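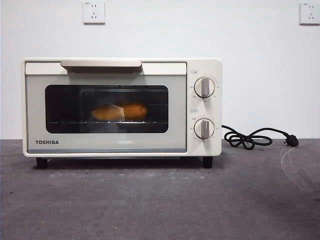
Countertop toaster ovens of the two-knob type remain the standard small appliance in the galley rooms at Plukgate, and this gallery covers one of them at bench height. The unit is a cream-white Toshiba with a drop-down door at left and a control column at right. The upper knob sets temperature and the lower knob sets time. The two scales are printed directly around the knobs, so a setting has to be read from straight in front, and at an angle it is easy to be a full mark out. The unit sits on short feet that leave a thin gap under the base. Keep that gap clear. Crumbs and folded paper towels collect in it, and both have been found under other units on the Flernley side of the building.

The page was put together on July 30, 2022 as a companion to the Hundlow bench notes, sheet 7. The notes give the loading and cleaning procedure in words. Shelf positions, door travel and wipe-down points are the same for every unit of this pattern, although the color of the housing varies from room to room.

Before loading, check the following. The door should close under its own last inch of travel with light hand pressure. The glass should have no chips at the corners. The rack should sit level and slide without catching. A rack that catches has usually been put back upside down, and the cure is to take it out and turn it over.
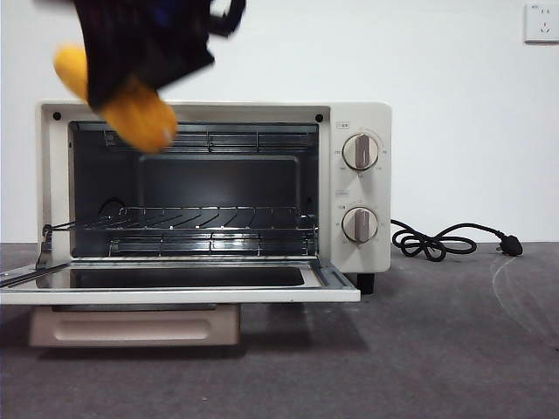 Door fully down, wire rack in the middle of the cavity, upper heating element above it.

The open position is the one to use for all loading and unloading. A half-open door puts its edge at wrist height and makes the rack hard to reach without touching the frame. Let the door down by the handle until it stops. It is not a shelf – do not rest pans or dishes on the glass, and do not lean on it when reaching to the back.

The upper element runs across the width of the interior behind a guard. Food that stands tall on the rack will brown early on the top side. For long items such as sweet potatoes, lay them flat and crosswise, parallel to the door. One item goes at the center. Two go side by side with a finger's width between them. More than two will cook unevenly in a cavity of this size, and the sheet advises a second batch.

Bench settings for a medium sweet potato, whole and unpeeled, from the Hundlow notes: preheat, then 96 minutes in total on the low setting, turned once at the halfway point. The timer has to be reset partway through, so write the start time on the board. A large one may need a further 14 minutes. Test with a skewer at the thickest part. Weights over 458 grams should be cut in half lengthwise and placed skin side down.

When putting an item in, set it down on the rods from above. Pushing it along the rack from the front tends to drag the rack with it, and soft skins will mark or tear on the wires.

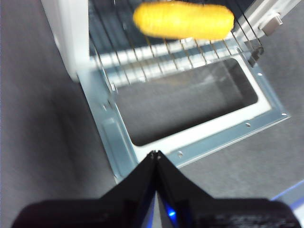 The same applies on the way out. Lift the item clear of the rack first and then bring it forward over the door, keeping the path short. If the rack has come forward, slide it back until it stops before closing up. A rack left forward will touch the inside of the glass and scratch it.

The folded edges of the door are the part most often missed in cleaning. Grease runs to the corners where the metal frame meets the glass border and bakes on there. Use a damp cloth wrapped around a wooden skewer, with the oven unplugged and fully cold. Do the hinge areas dry, with a small brush. Liquid cleaner in the hinges makes the door stiff within a few weeks.

The rack comes out for washing. Soak it flat, scrub along the rods and then across the ends, and dry it before it goes back. The door glass can be wiped in place. Do not spray anything into the cavity or onto the elements.

A second set, covering the crumb tray and the rear vents, is planned for September. Until then, refer to the Pîrvu cleaning chart posted beside the sink in each galley room. Replacement racks are kept in the Plukgate store cupboard, lower shelf, and should be signed out on the sheet inside the cupboard door.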